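Table Clearing with Mixed Kitchenware: Item Sets and Starting Layouts

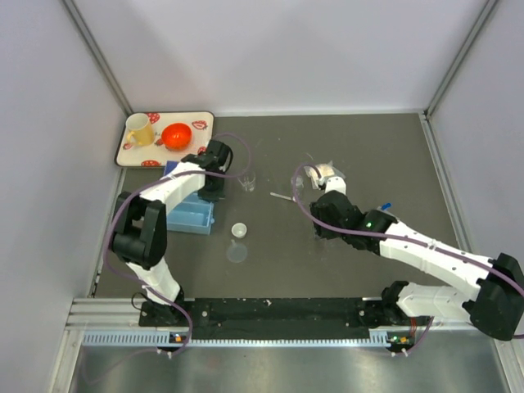
3.2 Materials and layout

Figure 2. Starting layout from the tray condition, with the mug and bowl on the strawberry-print tray in the rear left corner.

The item sets were put together by Catinca Mihăilă from ordinary household stock. Each set pairs crockery with a carrier and one or more storage containers. In the layout of Figure 2 the carrier is a rectangular cream tray with rounded corners and a dark rim. A yellow mug stands on its left part and an orange-red bowl to the right of the mug. The storage boxes are blue and the bin is light blue, so that no container shares a main colour with the crockery.

Printed trays were kept in the study on purpose. In the plain-tray sets (Lomia and Cui) the outline of a bowl is easy to separate from its background. In the Hovar set the red strawberries lie close in colour to the bowl, and some are partly covered. Annotators were told to mark the tray as one item and to ignore the print, even where a strawberry touched the outline of the crockery.

The full collection holds 1,116 layouts, of which 411 use a printed tray. Mug handles were set in varied directions — in Figure 2 the handle points to the lower left — and the direction was noted for each layout. The work surface was dark grey throughout. A further 17 layouts were left out because the crockery overlapped the tray rim, which made the label "on tray" unclear.

Labels were checked on a sample of 500 layouts by a second annotator. Disagreements are treated in Section 3.4, together with the Gukow set, for which no tray was supplied.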